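The Left-Hand Unit

Merkine wanted the left-hand unit back in service by the end of the shift, and Morfudd had it in pieces before anyone had finished reading the message.

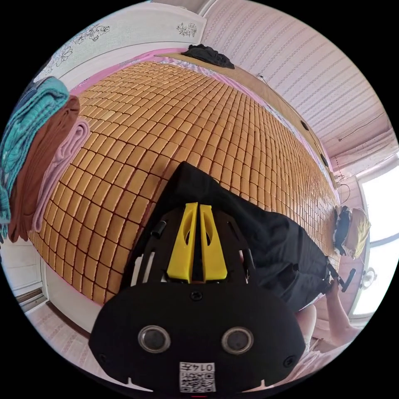 Caradog Prosser wrote back that she should leave the fingers alone. It was never the fingers, he wrote, it was the linkage behind them, and if she changed the fingers first she would lose the zero and spend the evening looking for it.

She read this twice, standing at the bench in the back room at Lougher, and then she changed the fingers anyway.

They came off easily. Two screws each, the yellow gone dull at the tips where cloth had been rubbing on them since September. She laid the old pair on a clean towel and took the new pair out of the Tradadent bag. The new ones were a shade brighter. She ran her thumb along the slot of each one, feeling for burrs, and found a small one on the second and took it off with a strip of 200 grit paper.

"He's going to know," said Nerys Vaughan from the other bench.

"He's in Skernico's office all day."

"He'll still know."

Morfudd put a drop of threadlocker on the first screw and drove it in by hand. The sheet said 80 on the small driver, and she set the dial and heard it click. She did the other three the same way. Then she closed the fingers with her own hand and held them up against the lamp. There should have been a thin, even line of light between them. It was wider at the top than at the bottom.

She took the screws out again, wiped them, and started over. The second time the line was the same.

"Wider at the top," she said.

Nerys came over and looked. She had her glasses pushed up in her hair and didn't bring them down. "Did you do the linkage?"

"No."

"Well."

Morfudd put the unit down on its back and looked at it for a while. The fault report was four lines long and had been written by Andor Pap, who wrote all his reports as though he were paying by the word. Left unit drops thin cloth. Holds thick cloth. Worse after lunch. Please fix. She had assumed worn tips, because thin cloth slipping out of worn tips was something she had seen many times. She hadn't thought much about the lunch part.

She rang him.

"What happens at lunch?" she said.

"We eat," said Andor.

"To the gripper."

He had to think about it. She could hear someone shaking out a sheet behind him. "It goes on the windowsill," he said. "On the charger. We put them both there, but the left one gets the sun."

She thanked him and hung up. Then she took the two screws out of the back plate and lifted it away, and there was the linkage, with its small plastic bush in the middle. She moved it with the end of a pick. It moved more than it should have. When she got it out and held it to the lamp, the hole had gone oval, only slightly, as if someone had leaned on it for a long time.

There was a drawer of bushes under the bench, left over from an order Caradog had made two years back. He had asked for 60 and the supplier had sent 200, and he had refused to return them, and for two years people had been making remarks about the drawer. Morfudd took one out and pressed it in with the small vise. It went in straight. She greased the pin, wiped off what came out, put the back plate on, and closed the fingers against the lamp.

The line was even from top to bottom.

The zero, of course, was gone. She plugged the unit in and opened the calibration page and it asked her for a number she didn't have. She tried the one on the old sticker in the lid of the case. The page thought about it and turned red. She tried the right-hand unit's number, in case. Red again.

"Ask him," said Nerys, who was putting her coat on.

"I'll find it."

"You could find it or you could ask him."

It was dark outside by then. Ekkachai Wiriya put his head in to say the van for Merkine was loaded except for one case, and how long was she going to be, and she told him ten minutes – she had no idea. He looked at the red page and at the fingers on the towel and went away again.

She picked up the phone and wrote to Caradog that the bush was worn and she had changed it. She looked at that, and then added that she had changed the fingers as well, and which order she had done it in.

His answer came while she was coiling the cable. It was a number and nothing else. She typed it in, the page went green, and she reached for a pencil and wrote it inside the lid, under the old one.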